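# The Tronberg laundry basket, after a few months of hard use

I have owned a lot of laundry baskets. The last one was a collapsible thing that collapsed whenever it felt like it, usually on the stairs, so when Anum Lashari told me she'd had the same Tronberg for years and it still looked fine, I went and got one that same afternoon.

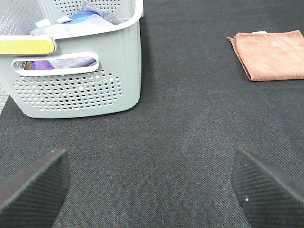

I bought mine at Badley, the home store out past the bowling alley, where it was $21. They had it in white with a green handle too, but I liked the pale gray with the yellow (it's a really cheerful yellow!) and it goes with pretty much everything in my laundry room, which is to say it goes with dark floor mats and a washing machine.

## What it's like to carry

The grip is what sold me. There's a long slot in the front, just under the rim, with rounded ends, and I can get my whole hand in there without scraping my knuckles. My old basket had those little square cutouts with a sharp seam running along the inside, and by the time I got upstairs I'd have a red line across my fingers. No seam on this one that I can feel, and I did go looking for it.

The rounded corners are nice too. I carry laundry on my hip like my mother did, and a square basket digs in right at the bone. With this one I can have the phone in my other hand and get all the way down the hall before I need to switch sides.

One gripe about the slot: small things find it. If I toss socks in on top and don't push them down, one of them will work its way out by the time I reach the dryer. Folded towels and T-shirts stay put just fine.

## The holes

The lower part of the front is covered in small round holes, and the walls are perforated on the inside as well, so air gets through. I was curious whether this would make any difference, so I left a load of gym clothes in it overnight (not on purpose, I fell asleep on the couch) and in the morning they smelled like gym clothes but not like a swamp. The solid tub I use for the dog's blankets would have been a different story.

They do collect lint. Dryer fuzz gets in there and a cloth won't pick it up, so every few weeks I take the basket into the shower and blast it with the sprayer. Takes no time at all, but if you're the kind of person who is bothered by lint, and I am, you'll be doing it too.

You can also sort of see what's inside, just little specks of color, which I've decided is a feature. I'm forever hunting for one particular blue shirt.

## How much it holds

One full load from my washer, folded, comes up to the rim. Unfolded and straight out of the dryer it mounds over the top, and I have to hold it down with my chin. If you're doing laundry for a big family you'll want two of them, or the Cattaneo, which my neighbor Kelechi Lawal has and swears by. I borrowed hers for a weekend. It's taller and fits a lot more, but I could barely see over it on the stairs, and loaded up with wet towels it was more than I wanted to lift. It was also $90! For a basket! Hers does have wheels, I'll give it that.

I looked at the Hisevden one as well, since it was on the same shelf at Badley for $30. Prettier, with a fabric liner, but the liner has to be washed, and I'm not buying a laundry basket that makes laundry.

## Other stuff

- It sits flat. My last two rocked on the floor and drove me nuts.
- The matte finish hides scuffs well. Mine has been kicked across the room plenty.
- The yellow part shows dirt more than the gray does, especially if you've been out in the yard. Dish soap takes it off.
- It doesn't fold up, so you need somewhere to keep it. Mine lives on the mat next to the washer, usually with something in it.

Would I buy it again? Yes, and I'm probably going back for a second so I can keep one upstairs and quit dragging clean towels past the dog. If they still have the green handle I might get that one, and then whites can go in green and everything else in yellow. Four and a half stars, with the half off for the sock thing.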